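Ticket: Court docket alerts not sending / duplicate opinions in rulings feed
Product: Berside (docket tracker), feed from Donus
Opened by: Štefánia Kubíček, legal desk
Priority: High
Status: Resolved, one item left open

Problem as reported

Alerts for the appeals court stopped in the night. Decision in the voting map case came down 9:05 am, we got nothing. Found out from a reader email. Desk had to pull the opinion by hand off the court site. Also the public rulings page is showing same opinions twice, sometimes with different case captions. Need this working before the afternoon orders come out.

Environment

Berside, hosted. Donus connector, polling every 30 minutes. Alerts go out by email and to the newsroom channel. Search index runs on Ziron. No changes on our side that I know of.

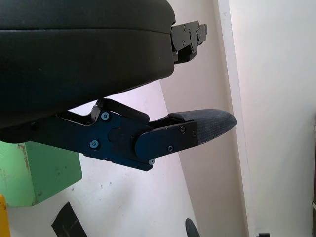 Log

9:40 am. Checked the connector page. Says "connected", green. Last successful pull 2:10 am. So green means nothing, apparently. Restarted connector. No change.

9:55 am. Asked the desk for one case that should of triggered. They gave me the voting map one and a zoning appeal. Neither in Berside at all. Both on the court's own site. So it's the pull, not the alerts.

10:15 am. Pulled the raw feed manually. Comes back fine, 3,253 entries. Berside has 1,986 for the same court and same period. Big gap. Exported both lists to compare.

10:50 am. Compared. Missing ones nearly all have the new style docket number, with the division letter in front instead of at the end. Court changed the format in February for new filings, but kept the old format for published opinions until now. Looks like the opinions switched over last night. Our import rule expects the letter last and drops anything else. No error, just drops it.

11:05 am. Duplicates are the same thing, other way round. Where an old case has a new style number on the opinion, someone's earlier patch strips the letter and makes a second record. Then the caption gets re-read from the PDF and comes out different ("State v." vs "In re"). Not touching that until the pull is fixed.

11:20 am. Edited import rule to take letter in either position. Tested on 5 cases, incl. the voting map one. All came in. Alerts fired for all of them, sorry to everyone in the channel.

11:30 am. Turned alerts OFF before running the full re-pull. Otherwise the whole desk gets a message for every old traffic appeal since winter.

11:35 am. Re-pull started.

12:25 pm. Re-pull done. Counts match the feed now. Spot checked the family court appeals and sealed matters. Sealed ones still hidden from the public page, good. Please do not skip that check if you ever rerun this.

12:40 pm. Merged duplicates using old number as the main key. Kept the caption from the court's index, not from the PDF. A handful had notes from reporters on both copies, I pasted the notes together, so they may read a bit oddly.
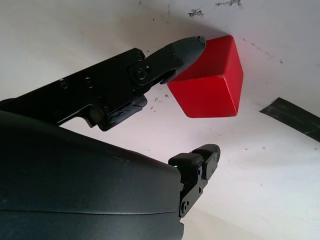 Close-up, red wooden cube on a pale white surface

12:55 pm. Rebuilt search index. Ziron threw a timeout first go, second go ok. Search on "redistricting" and "ballot access" both return the new opinions. Search by judge name works too.

1:10 pm. Alerts back ON. Waited for the next poll. Two orders came in, both alerted, one message each.

Reply from Štefánia, 1:25 pm

Getting them now, thanks. Can confirm the voting map opinion shows once with the right caption. The dissent is still listed as a separate filing though, is that normal? Also the Urban newsletter goes out at 4 and takes its list from the rulings page, is that safe to leave on automatic?

Reply, 1:40 pm

Newsletter is safe, checked the preview, no doubles. Dissent: court posted it as its own PDF with its own entry, so yes, it will list seperately. Can link them by hand from the case page, Related filings, Add.

Still open

Connector shows green when it has pulled nothing for hours. Raised with Berside support. Want a warning if there is no pull after two missed polls. Until then desk should look at "last successful pull" on the connector page first thing, not the color.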